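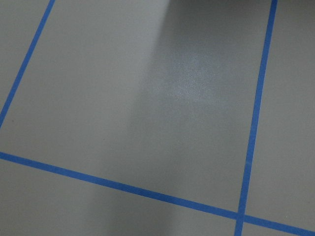

October 13, 2026
Cell: Bendel bench, wrist camera localization
Entry by: U. Salinas
Reviewed with: C. Garrido

Subject: Protective stop during the empty-grid check, cause and interim measures

At the second calibration pass the arm began a descent toward the wrong cell of the tape grid. The Wondix controller raised a force limit fault on contact with the work surface and the arm held position. No person was inside the marked area. The gripper pads were inspected and show no damage. The stop was cleared by C. Garrido after the area was confirmed clear.

The log places the commanded target 26 mm below the taught surface height. Height is estimated from the tape crossings, and the routine had accepted a crossing with low confidence. The line fit for that crossing had drifted toward the boundary of a shadow. Glare on the surface lowers contrast in the same way and is to be treated as a related cause until it has been tested separately.

The routine should have rejected the estimate. The rejection threshold was lowered in June, when the Štefanec lamps were installed, and was never restored. The change does not appear in the parameter sheet. I consider this the primary fault; the lighting only exposed it.

Work carried out after the stop:

Threshold returned to its earlier value and entered in the parameter sheet.
Minimum approach height fixed in the controller, independent of the camera estimate.
Descent speed limited to 5 mm/s for all calibration moves.
Detection repeated on 200 stored images with the arm disabled. Two false crossings were found, both now rejected.

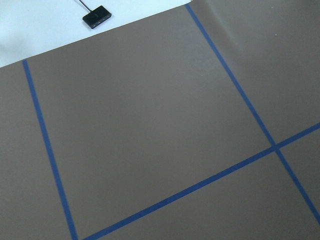
Brown work surface with blue tape grid, all visible cells clear. Hub on the white tabletop, outside the paper.

The crease or seam in the paper has not yet produced a false line, but the sheet should be replaced before the next full run. The hub cable is also to be clipped down; it is not in the path of the arm at present, and the Vudeck planner has no model of it.

Restrictions in force: no automatic descent, enabling switch held by the operator for every move, second person present at the stop button. C. Garrido will release the cell in writing after the contact test has been repeated.

Open: whether the force limit itself is set too high. Fault trace saved with the controller backup. Load cell requested from the metrology room.

U.S.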